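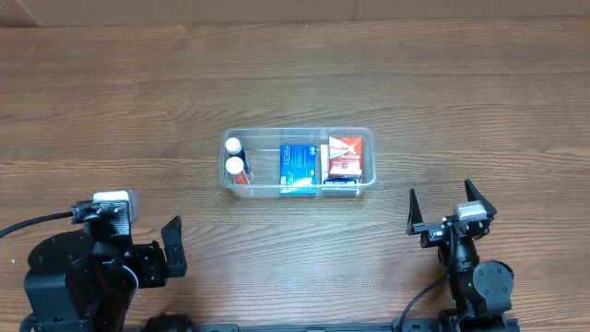

I finally sat down with the big grooming survey that Plasercombe put out in March, and I have so many thoughts. They asked 724 men what they do in the bathroom before work, how long it takes, and whether they'd ever admit any of it to a friend. I went in expecting a lot of soap-and-done answers. Nope! My own setup is a clear plastic tray divided into three compartments, with two little white-capped bottles standing at the left end, and I had kind of assumed that made me the fussy one. According to the survey, I'm pretty much in the middle. The most common answer to "how long do you spend getting ready?" was 14 minutes, and that's without the shower (I checked the wording twice).

The part that got me was the borrowing. A whole lot of guys said they use a partner's or roommate's face cream and never mention it. One man wrote in the comments box that he'd been doing it for six years and moves the jar back to the exact same spot every morning. Sir, she knows.

Then there's the haircut question. Most of the men said they go to the same barber every time, even when they don't like the haircut. I felt that one deep in my soul. I once kept going to a guy two towns over for a full year after I moved, purely to avoid an awkward conversation, and he gave me the same crooked neckline every single time.
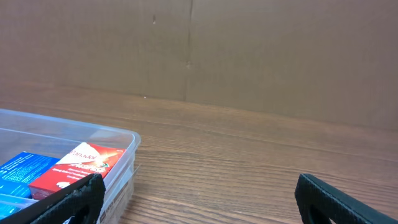 MONEY STUFF

Plasercombe also asked about spending, and here the answers were all over the map. The typical guy said he spends $151 a year on everything that isn't a haircut, so razors, deodorant, lotion, the works. The top spender claimed $3,645. I would love to see that man's cabinet. I would also love to know if he was counting a hair dryer made of gold.

A few of you will ask, so yes, I added up my own receipts and I came in over the typical number. I blame shaving cream. I switched to the Fomard stuff last winter and I go through it like whipped topping on a pie.

Younger guys spent more on skin and older guys spent more on shaving, which makes sense to me. What I didn't see coming was cologne. Hardly anybody under thirty said they wear it on a regular workday, but loads of them own three or four bottles. Are they collecting it? Is it a birthday present problem? Write and tell me, please, I'm dying to know. 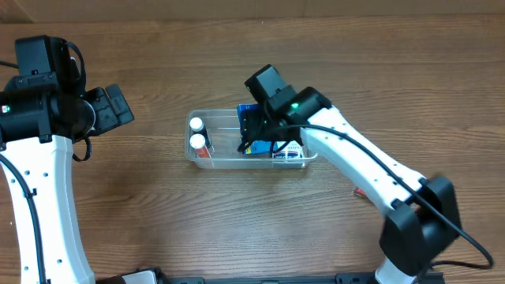 WHAT THEY WON'T TALK ABOUT

There was a section on stuff men keep to themselves, and back hair won by a mile. Thinning hair was second. I figured it'd be the other way around, but when I think about it, my friends complain about their hairlines constantly. It's practically a group activity at this point. Back hair, total silence.

Feet came in third. Plenty of guys said they've never bought anything for their feet besides socks, and quite a few said they'd like to but don't know what to get.
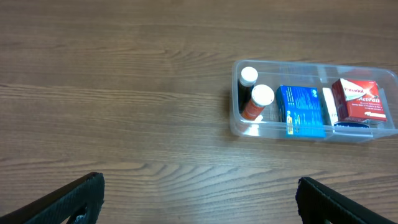

I was in that camp until last summer, when I picked up a plain foot cream at Memon while I was waiting on something else, and now I use it most nights before bed. It smells like a candy cane and my heels no longer catch on the sheets. Big improvement all around.

Next month I'm trying the Suvel razor that so many of you keep emailing me about, the one with the bendy neck. If you've used it on a beard line, let me know how it went before I go near my own face with it!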